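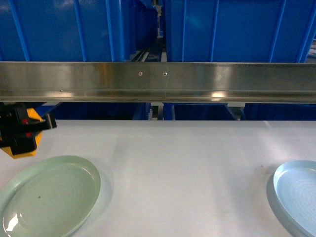
What kind of bags will the Plister band sealer run?

Poly, foil laminate, lined paper, most of the stand-up pouches people use for coffee and snacks. If it has a heat-sealable inner layer it will go through. Plain kraft with no liner won't.

Plister Continuous Band Sealer, tabletop model
Sold and serviced by Troncoso Packaging Supply, Perkdale

Price: $3,390, delivery inside Perkdale included
Availability: in stock, floor model can be seen at the counter
Warranty: 6 months on parts, bands not covered (bands are wear items)

Overview

Step up from a hand or foot sealer. Bag goes in on the left, rides between two bands, gets heated, pressed, cooled, comes out on the right. You hold nothing down. Speed dial on the front, temperature dial next to it, that's pretty much the whole machine.

Made for small shops that seal bags most days of the week. Coffee roasters, tea, candy, pet treats, hardware kits, seed. If you only do a few bags at a time get the Stellier foot sealer and save the money, we stock that too.

Specs

Seal width: 8 mm, ribbed
Weight: 40 lb
Feed: left to right only. Right to left is special order, ask first, long wait
Power: standard wall outlet, grounded. No extension cords please
Conveyor: adjustable height, tilts forward for liquids
Embosser: optional, uses metal type, date or batch code pressed into the seal

In the box

Sealer, conveyor, bag guide, spare bands (one pair), spare drive belt, hex keys, manual. Manual is translated and not great. We put our own one-page sheet in with it – read that one. 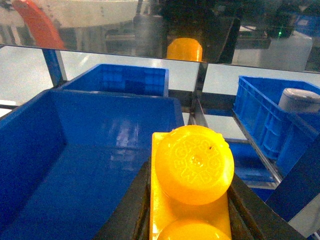

Setting the temperature. Start low. Everybody starts too high and then calls us about melted bags. Run a scrap bag, pull on the seal with both hands, go up a little, run another. Thin poly needs much less than foil. Write the number on a peice of tape for each bag type you use and stick it on the side.

Let it warm up with the bands moving. Same at the end of the day: heat off, fan on, leave the bands running till the readout drops. Stopping hot bands in place is what kills them. We see this on nearly every machine that comes back.

Powder and fine dust. Coffee grounds or flour in the seal area means a weak seal, no machine fixes that. Fill with a funnel, wipe the inside lip if you have to. A slower speed helps a bit. Zipper pouches – leave a gap above the zipper or it will pucker.

Cleaning

Unplug first. Brush the bands, wipe the pressure wheel, dry cloth on the cooling block. No solvents on the bands. Side cover comes off with the larger hex key. Film of melted plastic on the heater bars comes off with a wooden scraper once they've cooled, don't use a blade.

Replacing bands

Two minute job once you've done it a few times, longer the first time. Release the tension arm, slip the old one off, new one on with the smooth side in. Turn the wheel by hand for a full lap before powering up. If it tracks off to one side back out the small screw on the roller mount a quarter turn.

Bands are sold in packs of 6. Embossing type by the set. Drive belts single.

What it won't do

No vacuum. No gas flush on this model. Not for washdown areas, there's a fan inlet underneath and water will get in it. It won't seal gusseted bags much bigger than the ones on our pouch page without the seal creeping at the thick corners, bring a sample in and we'll try it for you, no charge.

Customer notes

"Took over from two foot sealers. Quieter than I thought. Wish the cord was longer." Dzintra Zariņš

"Embosser is fiddly, tiny type, use tweezers. Seals are good on foil." Cristóbal Carrasco

"Burned through the first bands in a week, my fault, was turning it off hot. Fine after Nélida showed me." Baltasar Alarcón

Ordering and pickup

Order at the counter or by phone. Ask for Nélida Jara for machines, Maximiliano Arancibia for parts and repairs. Repairs usually looked at same week, December is slower, everybody is packing gift bags and everybody's bands go at once. So order spares before then.

Returns: unused machines only, original box, bands not fitted. Opened bands and type sets can't be retured.

See also: Stellier foot sealer, stand-up pouches, funnels and scoops, replacement bands for older Plister models (have the plate on the back in front of you when you call, the lengths are diferent).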